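Hendlow kitchen arm kit, worth the 900?

Home > Forums > Hobby and Desktop Arms > Kits and Services

Page 1 of 1

tidewrack
Posted May 15, 2025

I'm looking at the Hendlow counter kit. It's the one with the arm, the two-finger gripper, the overhead camera mount and a year of their training service. Price is $900 plus shipping. The arm comes assembled and you supply the computer.

What I want is simple pick and place on a kitchen counter. Cups, play food, small boxes, maybe opening and closing things later. I have done wheeled robots before but never an arm. I don't want to print parts.

Questions for anyone who owns one:
How is the reach on a normal depth counter?
Is the training service any use or should I expect to do it all myself?
Does it need to be bolted down?

Re: Hendlow kitchen arm kit, worth the 900?
sprocket_dan

Owned one since last July. Reach is fine if you mount it at the side. If you mount it at the front edge you lose the back of the counter, because the arm has to fold up over itself to get near the base.

No bolts. It comes with two clamps. The clamps are good up to a thick countertop edge but they will not go over a rounded one. I put a strip of rubber under each jaw.

The training service is the reason to buy it. You upload your demonstrations, they train overnight and you get a file back. My first task took 7 tries before I got a file that worked more than half the time, and most of that was my own bad demonstrations.

Re: Hendlow kitchen arm kit, worth the 900?
mfehr

I have the kit and I write up my setups, so I'll paste the part of my notes that applies. Full name is Maëlle Fehr if you want to look me up on the Hendlow user list.

Setup notes, side mount, home counter

Base on the right, cutting board in the middle as the work area, play food on a plate on top of a wooden box beyond the gripper. The toaster oven is on the left with its door open toward the board. I leave the regular counter stuff along the back wall.

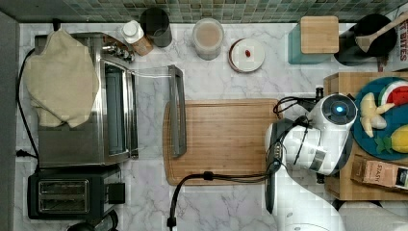
1. Power and start. Plug in the arm before the computer. The light on the joint cap should come up blue. If it doesn't, check the connector at the base first. Mine works its way out.

2. Cables. The ones along the arm are strapped down with ties and you should keep it that way. Leave enough slack at each joint for a full bend. The loose one that runs over my board is a weak point in this layout and I would route it off the back if I had an outlet there.

3. Home position. Gripper down, clear of the board. Save it before you record anything. Every demonstration should start from the same place.

4. Recording. Keep each demonstration short. I throw out any where I stopped to think in the middle.

5. Upload. Check the camera view in the viewer before you send the batch. The service will train on a bad view without warning you.

Re: Hendlow kitchen arm kit, worth the 900?
grist_n_gears

Thanks for posting that. I disagree with having all those jars and canisters along the back, though. Every extra object in view is something the model can latch onto. My advice to a beginner is clear the counter completely, get one task working, then add things back.

Also glass. A clear door is hard for any camera to pick up. I would not have that open next to the arm on day one.

Re: Hendlow kitchen arm kit, worth the 900?
mfehr

I did it your way on my first kit, which was the Clunberg. The model worked on the bare counter and fell apart when I put a mug down. With the Hendlow service I leave things out from the start. It takes more demonstrations but I don't have to redo them.

You're right on the glass for a beginner.

Re: Hendlow kitchen arm kit, worth the 900?
sprocket_dan

I'm with grist on this one. More demonstrations means more uploads, and the basic plan only includes 12 uploads a month. A new user will burn through those fast. Bare counter first.

Re: Hendlow kitchen arm kit, worth the 900?
Lowgear

Has anybody compared it to the Tevemard? It's cheaper, and you train on your own graphics card, so no upload limit and no subscription after the first year. I don't like paying for hardware that leans on a company's server. If Hendlow closes you have an arm and no service.

Re: Hendlow kitchen arm kit, worth the 900?
grist_n_gears

I had a Tevemard for four months. Arm is okay. The gripper has short fingers and it can't get down past the rim of a plate without the wrist hitting something. Documentation is one PDF. If you already know how to train a model it's the better deal. If you don't, you'll spend the savings in time.

The server point is fair. The Hendlow arm does run without the service. You can record and play back locally, and your trained files stay on your machine. What you lose is new training.

Re: Hendlow kitchen arm kit, worth the 900?
Lowgear

Didn't know the files were local. That helps. I still think the subscription should be optional at purchase.

Re: Hendlow kitchen arm kit, worth the 900?
tidewrack

This is useful, thank you all. Two more questions. My counter edge is rounded, so it sounds like the clamps are out. Is there a plate or stand that works? And how is support if something arrives broken?

Re: Hendlow kitchen arm kit, worth the 900?
sprocket_dan

Lambert sells a flat steel base that fits the Hendlow bolt pattern. It's heavy and it sits on rubber feet. Slow moves are fine on it. At full speed with the arm stretched out it creeps a little, and once it creeps your saved positions are off.

Re: Hendlow kitchen arm kit, worth the 900?
mfehr

Support for me was one email. A finger pad came unglued in the first week and they sent a pair of replacements. I had to pay shipping on them and I thought that was cheap of them on a new kit. I haven't had a motor fail so I can't speak to that.

With the Lambert base, put tape on the counter around the feet. Then you can see if it has moved.

Re: Hendlow kitchen arm kit, worth the 900?
grist_n_gears

I had a motor go. Third joint. They wanted a video of the fault, then the arm back, and it was about three weeks door to door. Keep the original foam. They won't cover shipping damage if you send it in anything else.

Re: Hendlow kitchen arm kit, worth the 900?
tidewrack

Okay. I'm going to order the Hendlow and the Lambert base and start with a bare counter and one block. I'll post my first results in this thread once I have a file back from the service.

Re: Hendlow kitchen arm kit, worth the 900?
Lowgear

Post your upload count too. I want to know how many a first task takes with someone new.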